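Closing a restaurant kitchen for good: notes on shutting down equipment

By Dace Laur
17 September 2022
6 min read

When a lease is given up, most of the attention goes to staff, stock and the landlord. The kitchen is usually left until the final week, and equipment that would have sold well ends up in a skip. The notes below cover a small to medium site with one cook line, one walk-in cold room and a dishwasher. They assume the gas and electricity are still on. If the supply has already been cut, the cleaning stage will take twice as long.

Order of work

Start with the fryers. Drain the oil while it is warm but below 40°C, filter it into the original drums and book the collection before you drain, as many collectors will not take part-filled open containers. Boil out each tank with fryer cleaner, rinse twice, neutralise with a little white vinegar in the last rinse, then dry with paper. A tank left damp will show rust at the welds, and a buyer will look there first.

Ovens and the grill come next. Remove racks, runners and burner covers and soak them together in one sink. Label the bag of screws for each appliance and tape it inside the door. Missing fixings are the commonest cause of a reduced offer.

Leave refrigeration until last, but plan it first. Run the stock down for two weeks, move what remains into one cabinet, and switch the others off with the doors wedged open. A folded cloth over the top of the door is enough. Cabinets closed while damp will grow mould in the gaskets within days, and a gasket for an older Hustmont upright can cost more than the cabinet will fetch.

Gas and water

Disconnection of gas appliances must be done by a registered engineer. Ask for all of them to be done in a single visit and for each open end to be capped and tested. Keep the certificate with the lease papers. At a two-unit closure in April the engineer charged 315 for the first site and the same again for the second, where one return visit would have been avoided if the rear boiler had been on the list.

Dishwashers hold water in the wash tank, the rinse boiler and the pump. Drain all three. Tip the machine slightly towards the drain side and leave it for an hour before the hose is taken off. Softener salt should be removed with a plastic scoop and the chamber flushed.
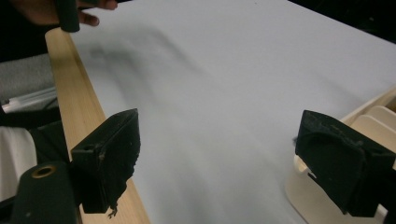
Page last changed: 17.09.22 (section on worktops and shelving rewritten)

Worktops and shelving

Stainless tables sell easily and need only degreasing and a wipe along the grain. Check the undershelf, where grease settles and hardens. A plastic scraper will lift it after ten minutes under a hot cloth.

Timber is more trouble. Shelves and counter tops that have been screwed to the wall may count as landlord's fixtures, so read the schedule before removing any. If they are yours, scrub with hot water and a little soda, rinse, and stand them on edge with an air gap on both sides. Do not stack them flat until they have dried for at least two days. Oil the end grain once dry. Boards used for raw meat should be thrown away, whatever their condition.

Small wares

Sort by type and not by station. Buyers want pans in sets of one size and gastronorm trays in tens. Dented trays that no longer seat properly in the bain-marie should go for scrap, as should any non-stick pan with a worn base. Knives are best offered to the staff.

Crockery should be packed on edge, in boxes of no more than 15 kg, with paper between each plate. One site manager, Sarahí Medrano, packed 2,000 pieces this way and reported 46 broken on arrival, nearly all of them soup bowls that had been nested.

Selling and records

Photograph each rating plate before the appliance is moved against a wall. Write down the model, serial number, supply (single or three phase) and date of last service. A dealer will quote from that alone. Three quotes for the same line of equipment came in at 1,900, 2,450 and 3,310, and the highest was from the dealer who had been sent the service sheets.

Check for hired items. Coffee machines, glasswashers and ice makers are often on a rental agreement that outlasts the lease - Tisero and Wandotier contracts both carry a sticker behind the lower panel - and selling one by mistake is expensive.

Keep temperature logs, pest control reports and the extraction cleaning certificate after closure. Your insurer or the landlord may ask for them.

Related
Defrosting a walk-in cold room without flooding the floor
How long to keep kitchen records
Replacing a door gasket on an upright fridge
Cleaning extraction filters: soak times compared
Moving a six-burner range through a standard doorway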